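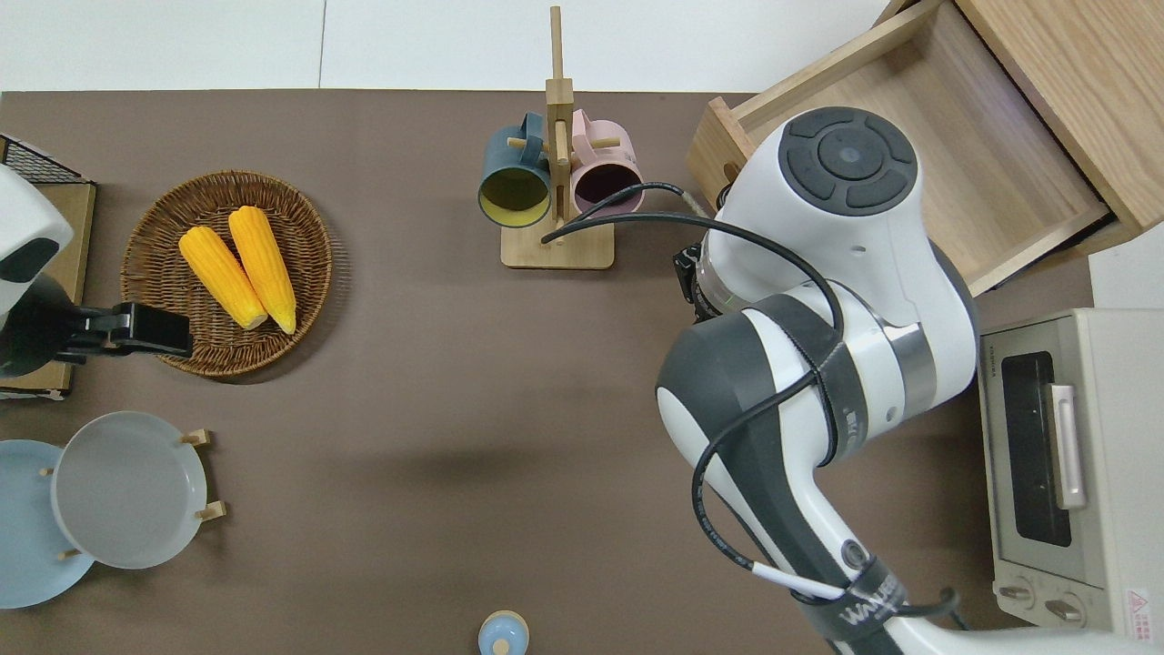
Tralton Live Sound Archive: Data Card

Version 2, released March 19, 2019

Maintained by the Zukimska Audio Documentation Group

Overview

The Tralton Live Sound Archive is a collection of multitrack recordings, console settings and engineers' notes from concerts held at small and mid-sized venues. It is intended for the study of live mixing practice, the teaching of front-of-house and monitor engineering, and the testing of software that works with stage recordings.

The archive holds 948 performances. Each performance is stored as a separate folder containing the recorded channels, a stereo reference mix taken from the console output, an input list and, where the engineer supplied one, a written show report. Across all performances there are 3,486 show documents, which include input lists, stage plots, monitor notes and reports.

Contents of a performance folder

audio/ holds one mono WAV file per input channel, at 48 kHz and 24 bits. File names begin with the channel number used on the night.

mix/ holds the stereo reference mix. No processing has been applied after the console output.

docs/ holds the input list, stage plot and any notes, as PDF and plain text.

meta.csv gives the venue code, room capacity, console model, recording point and license code.

Rooms range from bars to theaters with a capacity of up to 1,065. Venues are identified by code only. A table of room dimensions and surface types is in rooms.csv at the top level of the archive.

How the recordings were made

All channels were taken directly after the microphone preamplifier, before equalization, compression and fader. Gain changes made by the engineer during a show are therefore present in the audio. Where a change is known, its time is listed in docs/gain.txt. Users who need constant level should consult that file before normalizing.

Audience microphones were placed at the front corners of the stage, facing the room. They are not time-aligned with the stage channels. Alignment offsets measured by Wakana Ichikawa are provided in offsets.csv and may be applied with any editor that accepts values in samples.

Performances contributed by Dudek Touring were recorded through a digital split and share a single word clock. The Bisar Hall series used a separate recorder, and a slow drift against the reference mix can be heard in the longer sets. The drift has been left uncorrected.

Annotations

Song boundaries, soundcheck sections and spoken announcements were marked by two annotators working independently. Disagreements were settled by Urszula Kubiak. Feedback events are marked only where they are audible in the reference mix; brief ringing in a monitor channel that did not reach the room is not marked.

Instrument labels follow the engineer's own input list. Spelling and abbreviations have been made uniform in the field label_std, and the original wording is kept in label_raw. "Kick in" and "kick out" are treated as separate labels. Playback channels are grouped under "tracks" whatever their content.

Known limitations

Rock, folk and pop are heavily represented. There is little jazz and almost no orchestral material. Outdoor shows are excluded. Some early folders lack a stage plot, and several reference mixes clip briefly during the first song. Affected files carry the value 1 in the clip column of meta.csv.

The reference mix reflects what the loudspeakers needed in a particular room. In the smaller venues, drums and guitar amplifiers are often low in the mix as they were already loud from the stage. It should not be used as a target for broadcast or record mixing.

Permitted use

The archive may be used for research and classroom teaching. Performers have agreed to these uses in writing. Public playback of complete songs, resale and redistribution of individual channels are not permitted. Performers may withdraw a recording at any time, and users are required to delete withdrawn folders on receipt of notice.

Changes since version 1

Monitor notes added for the Bisar Hall series.

Channel numbering corrected in the Dudek Touring folders.

Duplicate soundcheck files removed.

The column "desk" in meta.csv renamed "console".

Contacts

Access requests: Irena Michalski

Licensing and withdrawals: Leszek Marciniak

Errors in audio or metadata: Lalit Maurya. Please quote the folder name and channel number. Corrections received before the end of October will be included in the next release.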